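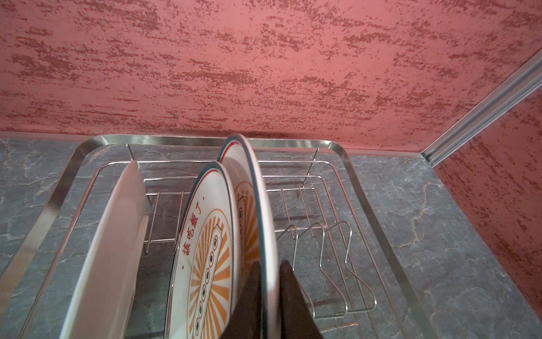
*Slide 1: pink textured wall, gray marble counter*

**Opening (go slow, let people find seats)**

Good evening, and thank you all for coming out to Merkgate. I'm going to talk about my grandmother's recipe cards, and about what happens to a family's cooking when it gets written down by people who never agreed on how big a cup was.

- There were 140 cards in the tin. Hold up the tin!
- Three different handwritings, and I can only put a name to two of them.
- Read the plum dumpling card out loud, all of it, including the bit where she says "flour until it feels right" (pause, somebody always laughs).

**Middle**

Tell the Mirjana Kadrić story. She cooked that same card 5 times for me last September, changing only the potatoes, and we sat up far too late arguing over which one tasted like home. Don't rush this, it's the part I love best.

Then Oranuch's point about smell and memory, and her mother's curry paste, which was never on paper at all.

**Close**

Ask everyone to call a relative this week and write down one dish, mistakes and all. Leave 10 minutes for questions. Thank I-seul Cha for the scanning. Cards go back in the tin in order, please.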